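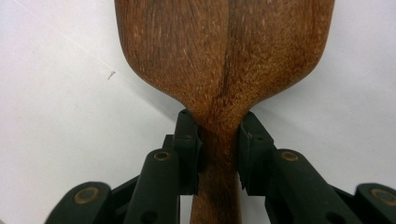
*Reddish-brown wood with a dark line running down the middle.*

December 29, 2024

# My year of beans

I bought a 25 pound sack of dried pinto beans in April and I want to tell you everything.

Before the sack, I was a canned bean person. I had nothing against dried beans, I just thought of them as something you needed to be organized for, and I have never been organized before four in the afternoon. Then Grekeo, the little grocery on my way home from work, was clearing out its back shelves, and there was one sack left, and it cost less than a pizza. I carried it home on my shoulder. I had to stop twice and put it down on somebody's wall.

The first pot was awful! I'm putting that up front in case you're standing in your kitchen right now with a pot of hard gray pebbles. I didn't soak them, I didn't salt them, I boiled them like pasta at a furious rolling boil, and after an hour and a half half of them had burst and the other half could have been used to fix a driveway. I ate a bowl anyway with a lot of hot sauce. Then I got very curious about what I'd done wrong, and that was the end of my spring.

## What I do now

Soak overnight in salted water. I know there are two camps on this, and I spent a truly silly number of evenings reading both of them, but in my kitchen, with my water (it's hard here, the kettle looks like a cave), the salted soak makes a huge difference. The skins stay whole and the middles go soft and the flavor gets all the way in. When I forget, which is still pretty often, I do the quick version: bring the beans to a boil, turn off the heat, leave the lid on for an hour. It gets you most of the way there.

Then fresh water, an onion cut in half, a few smashed garlic cloves, a bay leaf, and a good glug of olive oil. More oil than feels right. The oil goes into the broth and turns it silky and you'll want to drink it out of a mug, and you should.

Boil hard for ten minutes. With kidney beans this part isn't optional, they can make you properly sick if they're undercooked, and a slow cooker on low doesn't get hot enough to fix it. I boil all my beans for the ten minutes now so I never have to remember which ones need it.

After that, turn it down until the surface is barely moving and go do something else. I fold laundry, I call my sister, I read. The kitchen windows steam up and the whole apartment smells like somebody nicer than me lives in it.

One thing I got wrong for weeks was testing a single bean. Always taste five! They don't all finish together, and if you stop when the first one is creamy you'll be chewing on its slower cousins at dinner. When all five are soft, give it ten more minutes and turn it off, and let them cool in their own broth if you can stand to wait. Acid goes in at the very end, so tomatoes, vinegar and lemon all have to sit on the counter until the beans are done. I ruined a beautiful pot of navy beans in the summer by getting excited about tomatoes too early. Three hours later they still squeaked.

## Old beans

I didn't know beans could be old. They're dried, I thought they were basically gravel and would outlive us all. But a bean that has been sitting in a warehouse for years takes forever to cook and sometimes never softens, and I'm pretty sure that was part of the trouble with my clearance sack. I still used every last one. The stubborn ones got a pinch of baking soda in the soaking water, a tiny pinch, and it helped a lot. Too much and they taste like soap, so go easy.

After the sack ran out I started ordering from Salminen, which is a small mail order place that prints the harvest year on the bag, and wow. The first time I cooked a bag from the most recent harvest I kept lifting the lid to check I hadn't picked up the wrong beans. They were done in fifty minutes. They tasted a bit like chestnuts. I stood at the stove eating them with a spoon and completely forgot to make the rice that was supposed to go underneath.

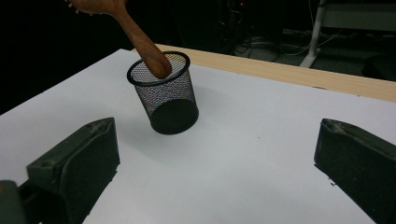

If you only try one new kind next year, make it a big white one. The giant ones, the size of your thumb, baked in a shallow dish with garlic and tomato and dill until the top goes a little crisp at the edges. I made them for a potluck in the fall and came home with an empty dish and four people asking for the recipe. (I hadn't measured anything. I had to make it again the next night so I could write it down, which was no hardship at all.)

My other big love is black beans with orange. You throw half an orange in for the last twenty minutes, peel and all, and fish it out before serving. The broth goes dark and shiny and just slightly sweet. It's wonderful on rice with a fried egg, and it's even better cold out of the fridge at eleven at night.

Lentils I'm still lukewarm on. I know, I know. I'll keep trying.

## The pressure cooker question

People keep asking, so: yes, I have one. It's a Diltora, I got it secondhand, and it hisses so loudly that I leave the room. It makes very good beans very fast and I use it for chickpeas, which take ages otherwise. For everything else I prefer the plain pot. I like tasting as I go, and with the Diltora you lock the lid and hope. If you work late and have kids to feed, though, please ignore me and get a pressure cooker, you'll eat so much better for so little money.

Money is the other thing! I kept a rough tab in the back of my recipe notebook and I'm spending noticeably less on groceries than I did last winter, even with my fancy mail order habit. Part of that is eating less meat, which I never set out to do. There was just always a pot of something in the fridge that I wanted more.

## Freezing

Freeze them in their broth, flat, in bags, and write the name on the bag. I skipped the writing part for most of the summer and had some very strange chili nights. A bag laid flat thaws in a bowl of warm water while you chop an onion, so it's really as quick as opening a can.

Broth left over with no beans in it should be frozen too. I use it for soup, for cooking greens, for loosening up pasta sauce. Once I used it in bread dough and the loaf was soft for days.

## Next year

I want to grow some. There's a community garden up on Sallilari Hill with a waiting list, and I've put my name down, and in the meantime I have a south-facing balcony and two big pots and far too much confidence. A friend who gardens has warned me that a balcony's worth of drying beans comes to maybe one dinner. I'm fine with one dinner! I want to hear the dry pods rattle.

I also want to learn a proper bean and pasta soup, the thick kind where the spoon drags a bit as you stir. Mine keeps coming out like two separate soups that happened to meet. I've been mashing a third of the beans against the side of the pot and that's getting closer, and I suspect I need to cook the pasta right in the broth and stop being scared of it going mushy. If you have a family version, please send it, with or without measurements.

There are cranberry beans soaking on the counter for tomorrow, and I still need to go buy an onion.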